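About Us - Tustmont Packing and Kitting

We put small things into boxes for other companies, and we've been getting robots to help. 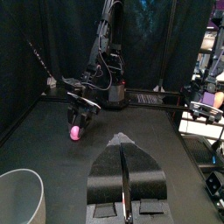
What happens to people's jobs when the robot arms come in?

Everyone who was packing with us before the arms is still on the payroll, and most of them now do work that didn't exist here before: teaching the arms, setting up new kits, checking finished orders and fixing whatever jams. The packing itself is shared. The arms take the picks that repeat all day long, and people take the rest, which is still a lot.

Who we are

Tustmont is a contract packing shop in Wunville. If you've ever opened a craft set, a board game or a classroom science kit and found every little bag in its right slot, a shop like ours did that. We started out with folding tables and one tape gun that everybody fought over. Today there are 17 of us across 2 shifts, in the old Zacharias building down by the rail spur (the name is still painted on the brick and we've never had the heart to cover it up).

Our customers are mostly small. They make something good, they sell it by mail or through a few stores, and they don't have room to pack it themselves. A normal run is 1,000 kits. Some are much smaller, and we love those too - they're often the most interesting things that come through the door.

How we got into automation

Kitting is hard on hands. You reach, pinch, drop, reach, pinch, drop, and by the end of a long week your thumbs let you know. A couple of our best packers had started taping their wrists before their shifts, and that bothered all of us. So we began asking whether a machine could do the worst of the pinching.

The first answer we got was a big fixed line that would have filled half the building and been perfect for exactly one product. We don't have one product! We have a different one every few days. What suits us much better is a robot arm with a simple gripper that can be shown a new job and practice it. Picking up a small ball and setting it down in the right spot sounds like nothing until you try to get a machine to do it. Balls roll. They hide behind things. A gripper that closes a hair too early will knock one clear across the table, and then somebody is on their knees under the bench.

We call our robot work the Paltside project, after the side of the building where it lives. It's a dark corner, with heavy black curtains hung around a black tabletop, and if you walk in from the packing floor your eyes need a minute. The arms do their practice in there on small, simple objects before we ask anything of them with a customer's parts.

What changed for the people here

Quite a bit, and we'd like to be open about all of it.

The repetitive picks went down. Packers who used to spend a whole shift on one station now move between stations, and they choose the order among themselves. It's louder at the shift change than it used to be because there's more to hand over, and we've added fifteen minutes of paid overlap so that nobody has to do it while putting on a coat.

New skills came in, mostly from people who already worked here. Our packers turned out to be wonderful robot teachers. They know that you tilt a tray before you reach into the far corner, and that you pick up a bag by the seam. None of that was written down anywhere. It was in people's fingers, and getting it out has been some of the most fun we've had as a company. Everyone who wants to learn gets paid time for it during the regular shift, and when they take on the teaching work their rate goes up.

Some things got harder. The first months were slow, and there were days when the arms needed so much babysitting that we'd have been faster by hand. A few people tried the robot side and didn't care for it - they missed the rhythm of packing and the talk across the table - so they went back, at the same pay and with the same seniority. We also learned to stop scheduling new kits and new arm routines in the same week. That was a mess.

What we still do by hand

Anything soft, anything sticky, anything that tangles. Tissue paper. Thank-you cards. Final checks are always done by a person, and so is every first kit of a run, which we pack slowly and send to the customer before we go any further. In April we shipped 1,313 kits for one customer, and every lid was closed by somebody who looked inside first.

Working here

You don't need a technical background to join us. We care more that you notice things and will say so when something looks off. New people start on the packing floor, all of them, including anyone hired for the robot work, and stay there long enough to know what a good kit feels like.

If you make something and want it packed, or if you'd just like to come by and see how we do things, get in touch. We're happy to talk about what has gone well and what hasn't, especially with other small shops thinking about their first arm.

Page last updated 10 May 2020

This site uses cookies to remember your settings and count visits. By continuing to browse you agree to our use of cookies. Accept | Cookie settings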